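Rarkley gets its first big update: the studio on slower boats, harder winters and the end of the lantern exploit

Posted 26 Jan 2019

Rarkley came out in October, a two-player survival game set on a chain of flooded islands, and it has sold well enough for the studio behind it, Tarawneh, to keep the whole team on it. The first large update arrives next month and is free to anyone who owns the game. I spoke to the lead designer, who asked to be quoted by job title only, as is the habit at the studio.

The update is called Trurkard, after the new island it adds. It sits north of the existing map and can only be reached by boat once the ice has broken up. "We wanted a place you have to plan for," the designer said. "At the moment people get the sail, and then they can go anywhere in one evening. Trurkard takes two trips at least. You go up once to leave supplies and then you go back to stay."

Boats are changing to suit. They will be slower when loaded and will take damage from floating timber, which until now has only been scenery. I asked if players would put up with that.

"Some won't like it. We tested it with people who had more than 35 hours in the game, and the first thing they all said was that the boat felt broken. By the second session they were packing less. That was what we were after, so we left the numbers alone."

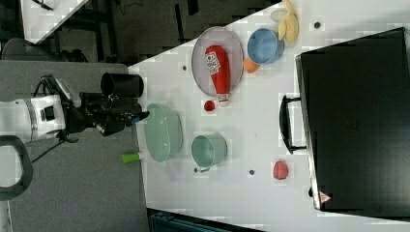

Winter is the other large change. In the current version the cold drains stamina and not much else, and a player with a decent coat can ignore it. After the update, stored food will freeze and need time by a fire before it can be eaten, and wet clothes will stay wet until they are hung up. There are now 4 stages of cold where there used to be 2, and the last one makes your partner's voice harder to hear over the in-game chat.

"The voice thing was a joke one of the programmers put in," the designer said. "We played with it for a week and nobody wanted it taken out. It can be switched off in the options, and it's off by default if you have subtitles turned on."

The studio has also dealt with the lantern exploit, where dropping a lit lantern and picking it up again refilled the oil. I said that plenty of players had come to rely on it.

"We know. We relied on it ourselves when we were testing the later islands, and that told us oil was too scarce. So the exploit goes, but you'll find more oil, and you can press it from fish. It's slow and it smells, according to the character."

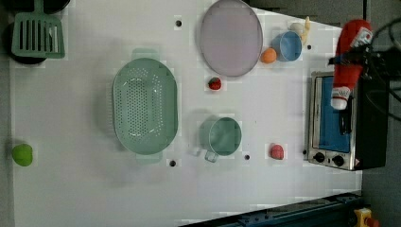 Existing saves will carry over, with one catch. Anything built on the northern beach will be moved, as the new harbour takes up that stretch of coast. The game will put the contents of any chests in a shed nearby. The designer suggested emptying them first anyway.

On the question of more than two players, the answer was the same as it was at launch. "It's the thing we get asked most. The islands are too small. With 3 people you strip the first one bare before the tide turns, and then you're all standing about. We'd have to make a different game."

A console version is being handled by Pandent, a separate company that joined the project after release. The designer would not give a date for it but said the menus had been redone for a controller, and that the PC version would get those menus as well.
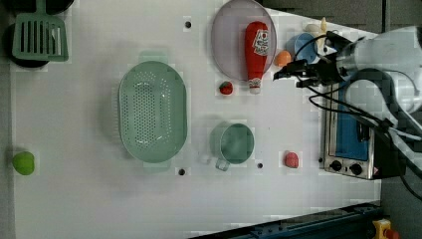
I asked what had been cut. A trading system was planned for Trurkard, with a shopkeeper who would buy furs, and it got as far as a working shop before being dropped. "As soon as there was money in it, people stopped using things and started selling them. They'd freeze with a bag full of coins. We kept the building. You can sleep in it."

Work on a second update has begun, though the team has not settled what goes into it. The designer would like it to be about the tides, and the artists want a forest. "We'll probably have that argument after the patch is out and we've fixed whatever it breaks."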